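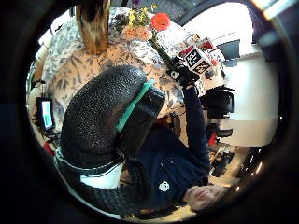 Kidgate tracking and replay: frequently asked questions

What does Kidgate do?
It takes fisheye video and marker detections from hand-held grippers and produces time-aligned tool poses in a single workspace coordinate system. It does not train policies.

Which lens model should I select?
Use the four-parameter fisheye model. The pinhole model will load, but reprojection error grows quickly away from the optical centre and detections near the rim are discarded.

Why does a cube pose flip between two solutions?
A single square marker seen nearly face-on is ambiguous. When two faces of the cube are visible, the solver uses both and the flip normally goes away. For single-face stretches, set pose_prior to "previous".

How big does a marker have to be in the image?
The default cut-off is 40 pixels along the shortest side. Lowering it gives more detections and noticeably noisier rotation.

My two grippers drift apart in time. What should I check?
Check the clock offset in the session log first. Anything over 39 ms is flagged. Run the sync tool again before labelling anything; the offset is not corrected on export.

Do windows and bright backgrounds matter?
Yes. Auto exposure darkens the foreground and marker edges lose contrast. Lock exposure on the work surface.

Does the planner handle flexible objects such as flower stems?
No. Stems, cables and cloth are treated as free space. Contact is left to the controller, and the gripper width is replayed as recorded.

How long does processing take?
An episode takes about 40 seconds on the Tullance workstation. Jobs queued after 6 pm run at low priority.

Who maintains it?
Signe Nordin looks after calibration and perception. Send planner and export bugs to Lawal Abubakar, with the session log attached.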